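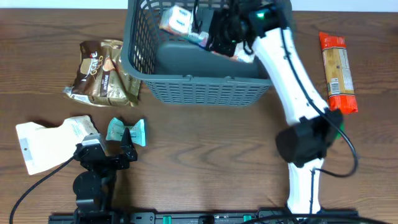
Figure 3. Packing task on the two-arm workstation. The right gripper is inside the basket; a coffee pouch, a light-colored pouch, a small wrapped item and a long snack package remain on the table.

4.2 Grocery packing

The second chore in the study was the packing of mixed groceries into an open basket. It was chosen after interviews with shop staff in Trusham, who named it as the job they would most like to hand over and the one they least expected a machine to manage. Folding and wiping, covered in Section 4.1, allow a poor motion to be repeated at little cost. Packing is less forgiving, as each item placed changes the space left for the next.

The items fall into two groups. Boxes and stiff packages keep their shape when gripped and can be treated as rigid bodies. Pouches and film wrappers cannot. Their outline depends on how the contents have settled, and a fold in the foil may reflect enough light to disturb the depth estimate. The pouches on the table in Figure 3 belong to the second group, and the coffee pouch, with its creased silver-toned edges, is representative of the surfaces on which the Wutameo grasp planner was least certain.

Each policy was given 30 trials. Items were set out by hand by one of two operators (Lahtinen and Hamada), who followed a printed layout for position but were told not to smooth or straighten the packages. A trial ended when the table was clear, when an item left the reach of both arms, or when 12 minutes had passed. Dropped items that stayed within reach were not counted as failures. Operators did not step in during a trial.

The planner completed 21 of the 30 trials. Of the nine that it did not complete, five ended on the time limit and four with an item out of reach. All four of the latter involved a pouch that slid when the first finger touched it. The scripted baseline completed two trials.

Completion alone gives too favorable a picture. Leitner, who scored the finished baskets without knowing which policy had packed them, marked down several in which a soft package had been pressed beneath a stiffer one. A shop worker would ordinarily place the heavy or stiff goods first. The planner has no such rule and takes whichever item offers the best grasp, so the order of packing follows the layout of the table. A version that weighs stiffness is in preparation with Hyvönen and was not ready for this round of tests.

Use of the two arms was also uneven. Most placements were made by a single arm while the other waited near the table surface. Handing over an item between grippers was permitted but seldom chosen, and the basket walls limited the approach angles open to both arms when they worked close together.

On these results we do not consider the system ready for unattended use in a shop. It may be suited to supervised packing of boxed goods, where a worker is close by and speed is of minor concern. Soft packages remain the main obstacle, and Section 5 returns to them in connection with the tactile trials at Illel.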